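Home | News | Clubs | Calendar | Contact

Robot arm club: summer update
21 Jul 2020

The Verkwood summer robotics club is past its halfway point, and the students have moved from driving the arm by hand to recording full table-clearing runs. Szu-yu Cheung and Begoñe Esteban are leading the sessions again this year. Solange Fagundes looks after the software and the shared drive.

The project for this term is called Jilero. The goal is a single arm that can sort a messy table of kitchen things: dishes to one side, food to the other. Students guide the arm through the job, the recordings are saved, and a small model is trained on them overnight. The next session starts with a test of whatever came out of the training.

As of last Friday the club had 1,748 usable recordings. The total on the drive is 2,112, but the rest were set aside because the arm was stopped partway or the wrist camera dropped out. Students review every recording themselves and mark it keep or discard. Veikko Seppälä wrote the review page they use for this, and it now plays the wrist view and the table view next to each other, so a missed grasp is easier to spot.

The table is rearranged between recordings. The students write the layouts on cards, shuffle them, and set out whatever the top card says. Early in the term most groups put the objects in neat rows, and the first model did badly as soon as anything was turned over. The newer cards call for cups on their sides, food near the table edge, and things placed on or beside the plate at odd angles.

The ketchup bottle has its own set of cards. It is long, it has a narrow end and a wide end, and students disagree about where to grab it. One group goes for the neck every time. The other group wants the middle of the bottle, with the gripper opened wide, and says the neck grip lets it swing. Both groups are recording 100 runs their own way, and the two sets will be trained separately and compared. 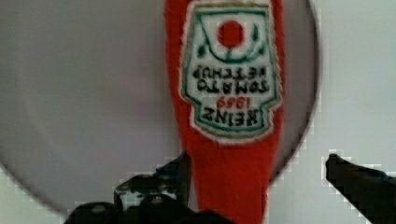
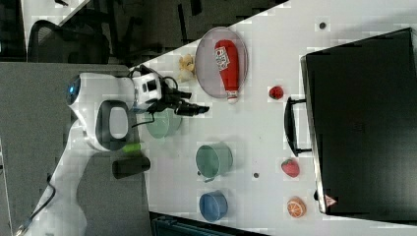 Ketchup on the plate, from the wrist camera (first picture) and with the rest of the table (second picture).

The cups have been slower going. With a cup on its side, the gripper has to come in low, and students tend to bump the table before they close the fingers. Mei-kuen Yeh suggested practicing the approach at quarter speed with no recording running, and the groups now do that for the first ten minutes of each session. The number of discarded runs has gone down since then.

The toy fruit is the easiest part. Most students can move a strawberry or an orange slice on the first try, and new members start there before they go on to anything with a handle.

A few notes for students and families:

Sessions run Tuesday and Thursday afternoons through the end of July. Please arrive on time. The arm is checked and homed at the start, and anyone who comes in after that has to wait for the first break before taking a turn.

Two students work at the arm at once, one driving and one standing by the stop button. The person at the stop button does not handle objects on the table while the arm is powered. This was in the handout from the first week -- please read it again if you have not looked at it since.

Long sleeves should be rolled up and long hair tied back. Food and drinks stay in the hallway.

We could use more objects. Toy dishes, plastic or cloth food, and small unbreakable cups are all good. Please no glass, and nothing heavier than a full can of soup. Leave donations with Szu-yu before a session starts and put your name on anything you want back.

The final demonstration will be on the last Thursday of the term. Each group will run its own model on a layout drawn from the cards that morning, with 2 attempts allowed. The better attempt counts. Solange is also putting together a short write-up with the results from the ketchup comparison, and students who want to work on the charts should tell her by the end of this week.

Club members who plan to come back in the fall can sign up now. Returning students get first choice of session, and remaining places open to new students after the demonstration. The fall project has not been picked. So far the suggestions are folding dish towels, packing a lunch box, and doing Jilero again with two arms -- bring other ideas to Begoñe.

Recent items
Fall sign-up for returning club members
Kwan bridge contest: results and photos
Loaner laptops due back this month
Stultudska study group moves to the upstairs room

Questions? Contact the Verkwood club desk | © 2020 Verkwood | Back to top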